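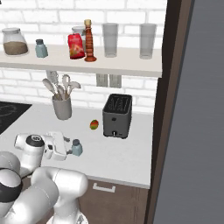

Scripted or teleoperated demos for a simulated kitchen pick task?

Asked 23rd July by Kitemthorpe

I am collecting demonstrations in simulation for a single-arm kitchen policy. The task is to grasp a small bottle standing on the counter and place it on the shelf. The gripper is a plain two-finger parallel type. So far I have 145 episodes, all from a scripted planner, with the bottle start position randomised over the front part of the counter.

The trained policy reaches the bottle reliably but closes early in 11 of the last 19 test runs. It also never retries. Once the fingers miss, the arm lifts and carries nothing to the shelf. Should I add more scripted episodes, or record some by hand? Other objects (fruit, toaster, utensil holder) stay fixed in every episode.

3 answers

Orla Sheehan
Accepted

Record some by hand. A planner with full state access never misses, so your data holds no examples of recovery and the policy has nothing to copy after a miss. Start the arm from a bad pose near the bottle — offset to one side, or too high — and record only the correction and the grasp. Keep these episodes short.

Two other things to check:

Check the time alignment between camera frames and gripper commands. If the command is logged one step ahead of the image, early closing is what you get. Replay a few episodes open loop and compare the finger width against the command.

Move the fixed objects. If the toaster and fruit are always in the same place, the policy can use them as landmarks and pay little attention to the bottle.

Sauerland

Agree on alignment. We had an offset of 2 frames in our logger and it cost us most of April. I would fix that before recording anything new, otherwise the new episodes have the same fault. Also vary the wall and counter colours if you plan to move to real hardware.

Miro

just add more data, worked for me

Comment from Kitemthorpe: Commands were logged one step early. Re-exporting now, will do the hand-recorded set after.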